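Plastics: where they come from and where they go

Look round the room you are in. You can probably see plastic without moving from your chair. It might be a pen, a light switch, a bottle top or the buttons on your clothes.

What is plastic?

Plastic is a material made by people. Most of it starts as oil or gas from deep under the ground. Factories break the oil and gas into very small parts and join them up again in long chains. These chains are called polymers. "Poly" means many.

Some polymers are found in nature too. Wool, rubber from trees and the starch in a potato are all made of long chains.

How is it shaped?

Plastic usually arrives at a factory as small beads called pellets. The pellets are heated until they are soft. Then they can be shaped in different ways.

Moulding: soft plastic is pushed into a hollow metal shape called a mould. When it cools it goes hard, and the mould opens. Lids, combs and toy bricks are made this way.

Blowing: air is blown into a tube of soft plastic so that it swells up like a balloon inside a mould. Bottles are made this way.

Pressing: a warm, flat sheet is pulled down over a shape. Yoghurt pots and some trays are made this way.

Colour is added before the plastic is shaped. It goes all the way through, so a scratch on a blue tray is usually blue as well. 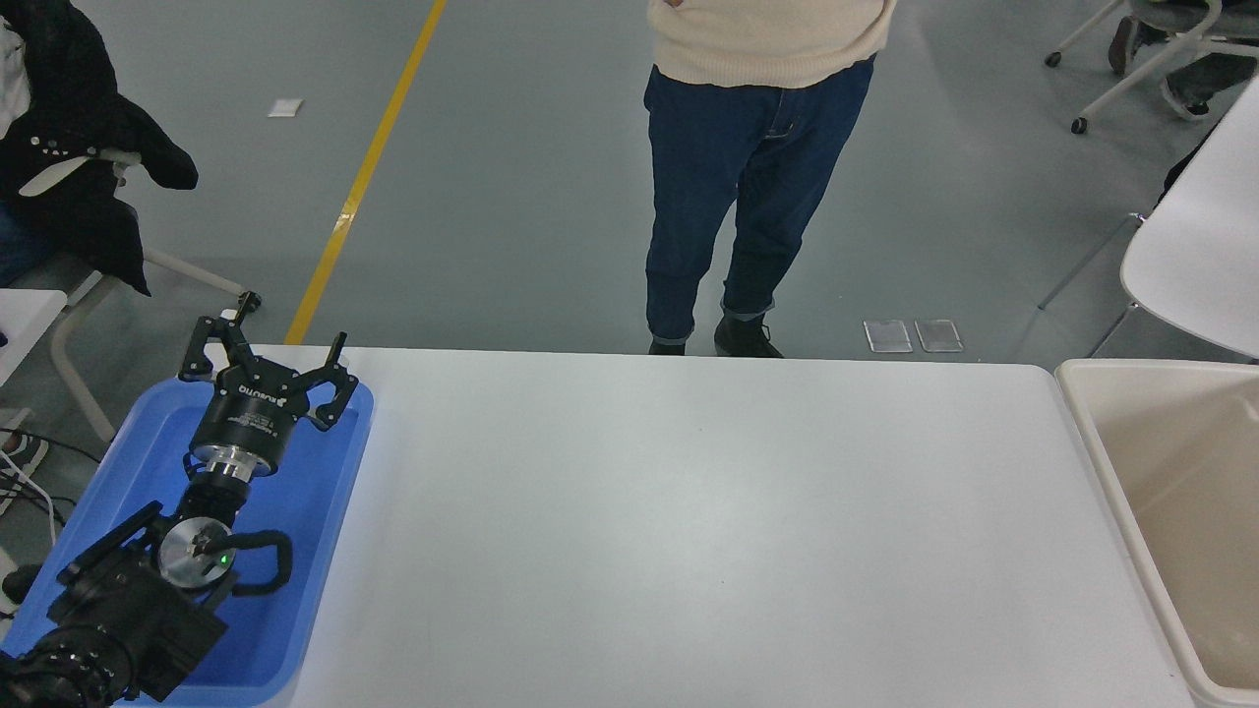 Why do we use so much of it?

Plastic is light and does not rust. It can be stiff like a ruler or bendy like a carrier bag. It keeps water out, and it does not let electricity through easily, so it is used to cover wires.

Different plastics melt at different heats. Some go soft in very hot water. Others can be used for the handle of a saucepan.

What happens when we throw it away?

Plastic does not rot like an apple core. A plastic bottle may last for hundreds of years. Sunlight and waves can break it into tiny bits called microplastics, and these have been found in rivers, in soil and in the sea.

Some plastic can be recycled. It is sorted, washed, chopped into flakes and melted to make new pellets. Look for a triangle of arrows with a number inside. The number tells you which kind of plastic it is. It does not always mean that your council will collect it.

Try it yourself

Find 2 empty plastic containers with different numbers. Ask a grown-up to cut a small piece from each one. Put both pieces in a bowl of water and push them under. Do they float or sink? Write down the number and what happened.

Words to know

Pellet: a small bead of plastic.
Polymer: a material made of long chains.
Mould: a hollow shape used to make things.
Microplastic: a very small piece of plastic.

Page last checked: 2022-08-09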